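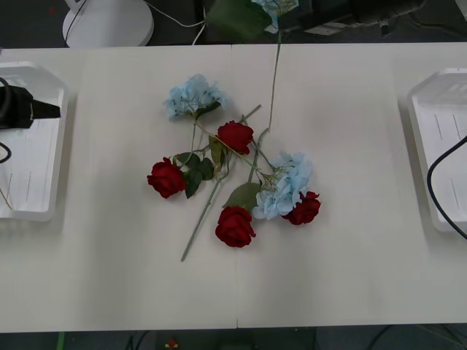 Learning the names of flowers in my third language

When I moved to Himley I could already speak English well enough for work. I could write an email to a customer, I could argue with the phone company, and I could understand most of the jokes on television. What I could not do was say what was growing in front of my neighbor's house. For me there were roses, there were tulips, and everything else was "the yellow one" or "the tall one."

In my own language I know maybe fifty flowers, from my grandmother. She did not teach me on purpose. She only talked while she worked, and the words stayed. I left home at 11 with my parents, and in the second country we lived in an apartment on the sixth floor, so in my second language I have almost no garden words at all. I can say "lawn mower" but I am not sure about the gender.

Last January I decided to do something about it. I bought a used field guide from the bookstore near the station, 605 pages, with small drawings and very serious text. The first owner wrote her name inside, Zoriana Lysenko, and she also put little pencil marks next to the plants. I think they were plants she had seen. She liked the wet places, because the pages about marsh plants are full of marks and the ones about mountains are clean. I add my own marks in green ink so we do not get mixed up.

My method is slow. I choose one plant in the evening and read its page aloud. The next day I try to use the word in a conversation, even if it does not fit very well. My colleague Kohei is patient about this. He asked me one morning how was my weekend, and I told him that I had passed by a very nice foxglove. He said he was glad to hear it.

Some names gave me trouble. Hydrangea I could not pronounce for weeks. I put the stress in the wrong place, and the woman at the garden center thought I was asking for a fire hydrant. Chrysanthemum I still avoid, and if I need it I say "mum," like the people here do. Forget-me-not was a surprise, because it is the same idea in all my three languages, and I had never noticed before that the word was a sentence.

Other names I like more in English. Snapdragon is better than what we say at home. Love-in-a-mist sounds like a title of an old film. But there is a small white flower my grandmother called by a word which means something like "the late guest," and I have not found it in the book. I wrote to my aunt to ask. She remembers the word and she does not remember the flower. I remember the flower, but only its smell and that it grew next to the water pump.

Mehrangiz Parsa, who reads this blog from the beginning, wrote me that she has the same problem with birds. If other readers have it with fish or mushrooms or tools, please leave a comment, I would like to know how you learned them.

I am now at 83 green marks. Next week I start the chapter on grasses, and Kohei has already been warned.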